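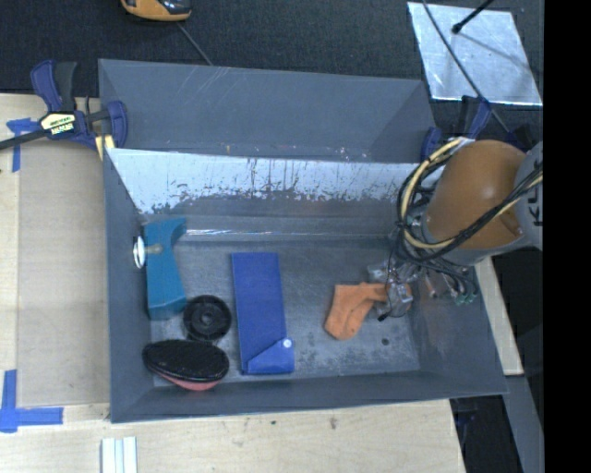 Heather Henare
Redactora de automatización doméstica en Niddale

Preguntas frecuentes: ¿ya pueden las máquinas hacer las tareas de casa?

¿Puede un brazo robótico vaciar un cajón revuelto?
En muchos casos sí, ¡y a mí me sigue pareciendo una maravilla! Lo rígido suele darse mejor. Una prenda naranja arrugada, como la del cajón gris, ya es otra historia: cambia de forma en cuanto la tocas.

¿Y doblar la ropa?
Despacio. En Totton probamos con 171 prendas y 14 acabaron hechas una bola – casi todas calcetines.

¿Por qué cuesta tanto la tela?
Se pliega, se engancha y esconde sus propios bordes. Una rueda, en cambio, conserva su contorno la mires por donde la mires.

¿Sirve lo mismo en un taller?
Allí va más adelantado, sobre todo con piezas repetidas. Tien-fu Hsiao lleva desde abril clasificando recambios así en Rarnis y está encantado (yo también, cada vez que voy a verlo).

¿Me compro uno ya?
Para casa, yo esperaría. Para un banco de trabajo con tareas fijas, pide una prueba con tus propios objetos, también los blandos.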